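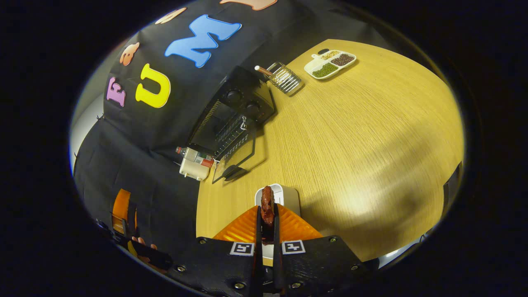
A small brown piece with a rough, lumpy surface. Pieces like this need the brush.

How to Clean, Sort and Store Play Food

By Halyna Chornovol
Updated 5 November 2021

Play food gets dirtier than most toys. It goes in mouths, it goes under the couch, and it gets mixed with real crackers. I look after the toy shelves at the Munell playroom in Stitum, and the play kitchen is the part that takes the most work. This page covers how I wash the different kinds, how I dry them, and how I put them away so the next wash is shorter.

The method is the same for a home set as for a shared one. At home you will have fewer pieces and can do it in an evening. Our main set has 56 pieces and takes me most of a morning, not counting drying time.

What you need

A dishpan or a clean sink
Mild dish soap
White vinegar
A soft toothbrush that will only be used for this
Two or three old towels
Several microfiber cloths
A wire cooling rack or a dish rack
A mesh laundry bag with a zipper
A shallow box for anything that needs repair
Masking tape and a marker

You don't need special toy cleaner. I used a bottle of Gikska spray for a while and went back to soap and water when it ran out.

Step 1: Empty everything out

Take every piece out of the kitchen, including the ones inside the oven and the toy pots. Turn the bins upside down over a towel and tap the bottoms. Check behind the kitchen unit and under the nearest furniture. Do this before you run any water, or you will find a second batch once you have already cleaned up.

Throw away real food as you find it. Raisins are the worst for this and they stick in corners.

Step 2: Sort by material

Sort by what the piece is made of and ignore what it is supposed to be. A wooden banana and a felt banana are washed in completely different ways. I make five piles:

Hard plastic, solid
Hollow plastic or soft vinyl
Wood
Felt and other fabric
Foam, cardboard and anything you can't identify

To tell solid from hollow, squeeze the piece and hold it near your ear. If air moves, treat it as hollow. Look for a small hole on the underside as well. Pieces with a seam around the middle are usually hollow even if they feel stiff.

If you can't decide what something is made of, put it in the last pile. That pile gets the gentlest treatment.

While you sort, pull out anything cracked, peeling or missing a part and put it in the repair box. Don't wash it yet.

Step 3: Wash the solid plastic

Fill the dishpan with warm water and a squirt of dish soap. Put in a dozen pieces at a time and leave them for ten minutes. Go over each one with a cloth. Use the toothbrush on textured pieces such as nuggets, cookies, berries and bread crusts. Brush in small circles, then turn the piece and brush again in another direction. Grime settles in the low spots and you won't get it out with a cloth.

Rinse under running water. Set the pieces on the rack with some space between them.

Some people put solid plastic in the top rack of the dishwasher. That works for thick pieces with no paint and no stickers. Put them in the mesh bag, run a cool cycle and skip the heated dry. I have had a thin lettuce leaf come out curled, so I now do thin pieces by hand.

Step 4: Wash the hollow pieces

Keep water out of hollow pieces. Once it is inside it is very hard to get out, and mold will grow where you can't see it.

Dip a cloth in the soapy water, wring it well and wipe the outside. Keep the hole facing down the whole time. Brush lightly if there is texture. Wipe again with a cloth dipped in plain water and wrung out.

If you suspect a piece is already moldy inside, squeeze it over a white paper towel. Black or gray specks mean it should be thrown away. I don't try to rescue these. Vinegar will kill some of what is in there, but you can't scrub the inside and you can't check your work.

For new hollow pieces, you can seal the hole with a dot of hot glue before they are played with for the first time. Let the glue cool fully and pull at it with a fingernail. If it lifts, the glue is a choking hazard. Take it off and leave the hole open.

Step 5: Clean the wood

Wood should never soak. It swells, the paint lifts and the glued joints let go. Wipe each piece with a damp cloth and a very small amount of soap, then with a plain damp cloth, then dry it right away with a towel.

For sticky spots, mix one part white vinegar with four parts water, dampen a cloth with it and rub only the spot. Test it on the underside of a painted piece first.

Cutting sets with hook-and-loop dots need extra attention. Hair and fluff build up in the hook side until the halves stop holding. Pick it out with a dry toothbrush or the point of a toothpick. If the dots are peeling at the edges, put the piece in the repair box.

Bare wood that looks gray and dry can have a thin coat of food-grade mineral oil. Rub it on, wait an hour and wipe off whatever is left. I do this every January and it lasts the year.

Step 6: Wash the felt and fabric

Check for cardboard or magnets inside before anything gets wet. Felt cookies and pizza slices often have a stiff card in the middle. Bend the piece gently. If it creases, spot clean only.

Pieces with no card can be washed by hand in cool water with a little soap. Press them under the water and let go, several times. Don't rub or twist, as felt pills quickly. Rinse the same way. Lay the pieces on a towel, roll the towel up, press on it and unroll. Shape them with your fingers and leave them flat.

Machine washing is fine for stuffed cotton pieces with good seams. Zip them into the mesh bag and use a gentle cold cycle. Wool felt should stay out of the machine.

Step 7: The leftover pile

Wipe foam with a barely damp cloth. Throw out foam that has bite marks. Small pieces come away from it easily and they are the right size to choke on.

Cardboard boxes and cartons can be wiped with a dry cloth only. If you want pretend cereal boxes to last, cover them in clear contact paper while they are new. Ours are mostly empty packages brought in by families, and we replace them when they get soft. The covered ones last much longer.

Step 8: Dry everything longer than you think

Solid plastic needs a few hours. Wood needs overnight, even if it was only wiped. Fabric may need two days, depending on the stuffing and the weather. Squeeze the thickest part of a stuffed piece. If it feels cool in the middle, it is still damp.

Don't use a hair dryer or set things on a radiator. Turn everything over once, halfway through. Keep the piles apart while they dry so you can put them away in order.

Step 9: Repairs

Go through the repair box while the rest is drying. I sort it into fix, replace and discard.

Loose hook-and-loop dots: peel off, scrape the old glue, stick on new ones and press them under a heavy book overnight.

Split seams on fabric: use doubled thread and small stitches. Pull hard on the seam afterward.

Chipped paint on wood: sand lightly and leave it bare, or touch it up with a paint sold for children's toys. Don't use leftover wall paint.

Cracked hard plastic: discard. Glue does not hold well on it and the edges are sharp.

Khrystyna Prokopenko does our sewing repairs and prefers to get them in a batch, so I keep a bag going between cleanings. If you are doing your own, it is also easier to do several at once.

Step 10: Put it away

Use shallow open bins. Children tip deep ones over to reach the bottom. We have four, labeled with masking tape: fruit and vegetables, bread and sweets, everything else, and dishes. We used to have more and the sorting fell apart within a day. Young children can manage a few groups if the labels have a picture.

Cups and plates go in their own bin. If you use small cups to hold loose pieces on the table, empty them at the end of play so damp bits don't sit in the bottom.

Don't put out everything you own. We keep part of the set in a closet and swap it in when interest drops. It also means half the set is clean at any time.

How often

At home, once a month is enough unless someone has been sick. After a stomach bug, wash all the plastic and put the fabric pieces away until they have been washed too. In a shared room, wipe the hard pieces at the end of each week and do the full wash every month.

Anything that goes into a mouth should be set aside until it is cleaned. We keep a bowl on a high shelf for this. It is usually half full by lunch.

Common problems

Sticky feel on old vinyl. This is often the plastic breaking down and it won't wash off. Discard the piece.

Marker on plastic. Rub with a little rubbing alcohol on a cotton ball, then wash with soap. It can take the paint off too, so try a hidden spot first.

Musty smell in fabric. Wash again and dry outdoors in the shade. If the smell is still there the next day, the stuffing has to be replaced.

Price stickers. Soak the corner of a cloth in cooking oil, lay it on the sticker for fifteen minutes and scrape with a fingernail. Wash off the oil.

Get new how-to pages by email once a month. Enter your address to sign up for our newsletter. You can unsubscribe at any time.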